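June
By Syafiqah Ismail

Hi Lucian,

You asked for the bad news first this time, so the bad news is the grip fault. We lost most of two weeks to it and I'd told you we'd be into the mixed-menu trials by now. We're not.

What was happening: the arm would pick up a soft item, lift fine, and then somewhere over the plate the fingers would keep closing. Firm stuff survived. Soft stuff got squashed or dropped, and once the fingers shut completely and tripped the e-stop, which gave Bảo Hoàng a proper fright (he was reaching for the plate - nobody hurt, but I've logged it as a near miss and sent the form to Rinstead). 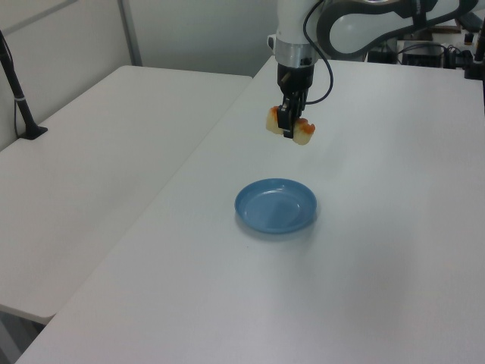
Lộc Châu went back through 2,707 logged picks and found 37 with the runaway squeeze, every one of them after the controller update from Dradivent. The update had reset our force limit to the factory value and we never checked it. That's on us, really, and I'm a bit embarrassed about it!

We've put the old limit back, locked the settings file, and nobody reaches over the table now unless the arm is parked. Diễm Huỳnh has run 200 soft-food picks since then with no repeat. I want 500 before I call it closed, so please don't tell Tierney it's fixed yet.

Money is fine, we're still under budget. I do need the trial dates at Ciststead moved back two weeks - can you ask them, or should I?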